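Subject: [plendbridge-makers] Re: Open day at Trastero, was it worth the drive?

Hello everyone,
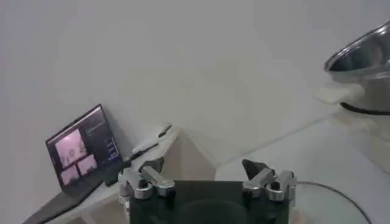

I promised a proper answer to the question below and then let it sit, so please forgive me. Yes, I went, and yes, I would go again! The drive out of Plendbridge took me longer than it should have because I missed the turn by the feed store (I miss it every time), but I still got there before the first demonstration at 10:30.

Trastero had the arm set up on a plain white table, with a laptop next to it showing three camera views at once, one big and two small. I ended up spending more time looking at that screen than at the arm itself. The young woman running the session let us stand right behind her and ask whatever we liked, and she never once hurried anybody along. She told us they had recorded 950 practice runs for the one task since July, each of them steered by hand, and that they expect to need almost 4000 before they trust it on its own.

The fingers are metal, a good deal shinier than I'd pictured, and they open very wide. I asked if a person could change the pads at home with ordinary tools. She said yes, with a hex key and some patience, and then admitted that the patience was the part she ran short of.

> Did anyone get out to the open day in the end? I had it on
> my calendar and then the car wouldn't start. I'd mainly like
> to know (a) whether they let you try the controls, and
> (b) whether it's the sort of thing our group could ever
> afford, or just nice to look at.

On (a), they do, but you have to put your name down at the door, and the slots are short. I had mine after lunch and was clumsy as can be. You move a small handle and the arm follows a hair behind you, and it took me most of my turn to stop fighting it. The boy after me was good at it right away, of course.

On (b), I'm less sure. They wouldn't give a price for the whole thing, but the Sterov controller they used came secondhand, and the man at the Sales desk thought one in fair shape could be found for 3032 dollars. That is more than we have. It might be less than we spent on the lathe, though — I would have to look that up.

They are holding another one in the fall, limited to 30 people, and I'd be glad to take three passengers if you don't mind my radio. Bring a sweater, the hall is chilly, and eat beforehand, as the coffee was fine but the sandwiches were gone by noon.

Write to me off the list if you want a seat.

Warm wishes to all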